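Print this post | E-mail to a friend

The canvas bag again

I've had the same tote since I worked at Makowska, and I still use it for books. It came free with an order, it weighs next to nothing and it has been through the wash more often than I'd like to admit. The navy handles have outlasted two zips on proper bags.

Books go in spine down if I can manage it, biggest first. Canvas has no shape of its own, so the bag flops over until there's enough in it to hold the sides up. I used to fight with that. Now I lay it down and feed the books in through the mouth.

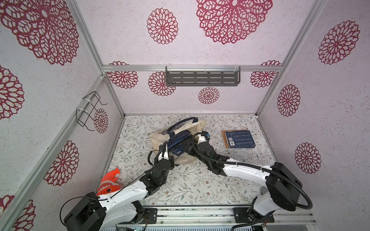
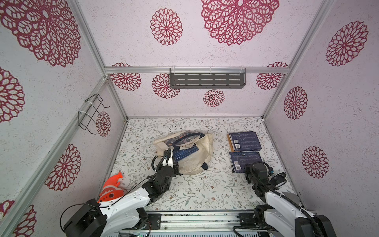
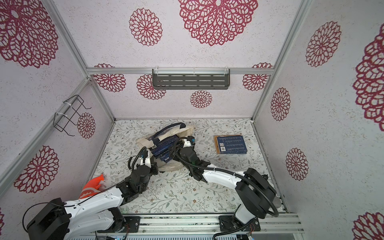
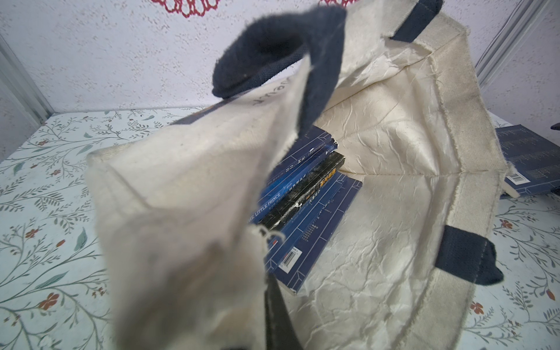

Cream canvas, navy handles, books inside.

Benedek Takács asked whether the hems need doing. Probably - there are loose threads in the last picture and some grey smudges I can't shift. I'll try soap in March. It once carried nearly 60 paperbacks to Prornden over 4 trips, so I'm not binning it for a few threads.

Contact | Copyright Turkach | Back to top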